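Site visit: Gristico demonstration collection service

Gristico sells a recording service to companies that train household robots. The buyer specifies the tasks, Gristico supplies the people, the head-mounted cameras and the labeling, and the finished set arrives as video with time-coded action text. Andillow is considering it as a source of wiping and tidying data for the Pluko arm, and I spent a day at their office in March to see how the product is put together.

Brynhildur Oddsson runs operations and gave the tour. The office has one room for kit and one for labeling. Very little is recorded on the premises. Participants take a camera home, work through a task list on their own furniture, and return the storage card with a signed consent form. The camera sits on a padded headband and weighs less than I expected. Battery changes are the usual cause of gaps in a session, and the labeling software marks them automatically.

The sample set we were offered is called Surfaces. It holds 561 clips, of which 557 passed review. Hafþór Grímsdóttir, who leads labeling, opened the four rejects without being asked. Two had lost focus, one had a face in a window reflection, and one was a duplicate. Each accepted clip is read by three labelers, and a disagreement on the start or end of an action goes to a fourth.

I asked to see two-handed work, where the hands do different jobs. Most sets we have bought are weak here. Hafþór filtered for spray-and-wipe and stepped through several outdoor clips at reduced speed.
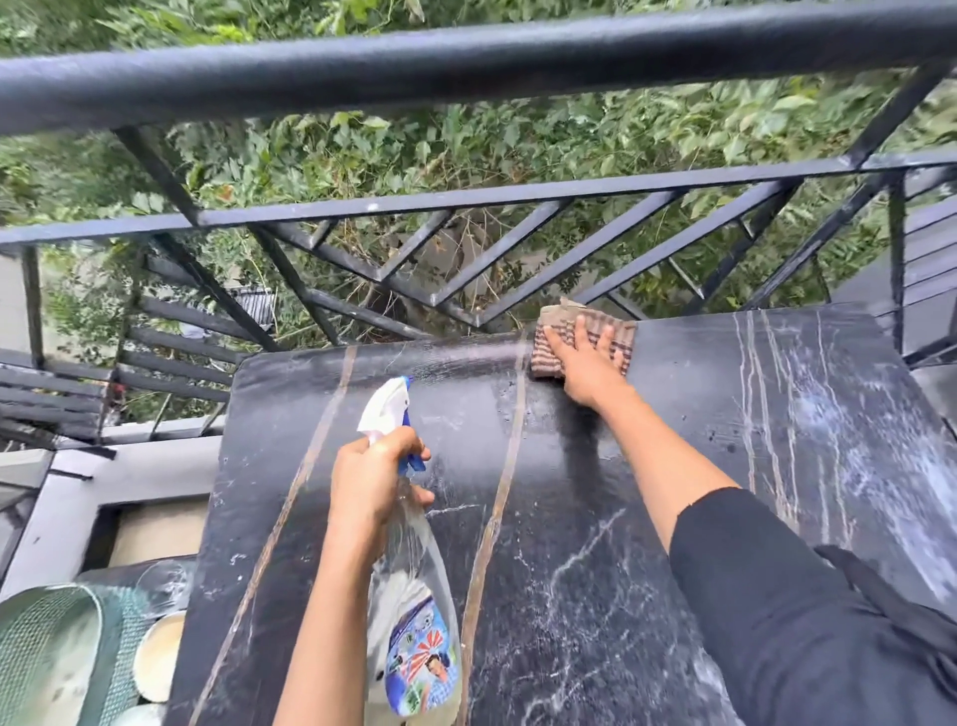

Surfaces set, spray-and-wipe task: bottle in the left hand, folded cloth in the right, black marble-patterned tabletop.

Glossy dark tops are a hard case for Pluko. Our own wipe detector confuses veining with residue, and the labels carry a separate "uncertain" tag for patches of that kind. I would want the tag defined more tightly before purchase.

Open points:

Pricing is per accepted hour, with three revision rounds included. Extra rounds were not quoted.

Grip force is not recorded. An instrumented glove from Ásgeirsdóttir is on trial — no delivery date given.

Export to our format worked on the first attempt, though the left and right hand fields were swapped in the header. Brynhildur has logged it.

Gristico will send a revised label guide, and we will rerun the detector on the Surfaces set when it arrives.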